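Support > Tableware > Zavania Bowls > Setting Out and Stacking

4. Setting out the bowls

The box says the bowls are "ready for any table." Take that with some salt and do the following before the first meal.

1. Clear the table and wipe it down. Grit under a bowl will scratch the tabletop, whatever the leaflet says about the smooth foot.

2. Take out one bowl at a time. Hold it by the rim and keep your other hand underneath until it is down.

3. Set the first two bowls near the middle of the table, with a gap between them. If the top has a seam, keep the foot of each bowl off it.

4. Press lightly on opposite sides of the rim. A bowl that rocks goes back in the box for exchange. Don't let anyone tell you it will settle — ceramic doesn't.

NOTE: Green and pink bowls are sold as the same size. Check yours before you mix them in one stack.

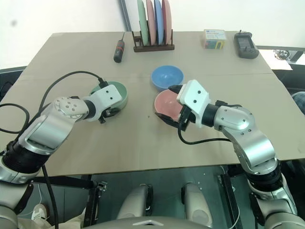

Khurram Ghauri wrote in to say that he has stacked seven of them for months without a chip, and that our limit of four is fussy. Maybe so. We have also had stacks of five come back with cracked rims, so the limit stays.

5. Stacking

1. Dry the bowls fully, inside and out.

2. Lower each bowl straight down into the next. Don't twist.

3. Stop at four.

CAUTION: "Chip resistant" is the seller's phrase. Knock two rims together and you may find out what it's worth.

Questions: Zavania Support, Desk 83 | © 2023 Zavania | Back to top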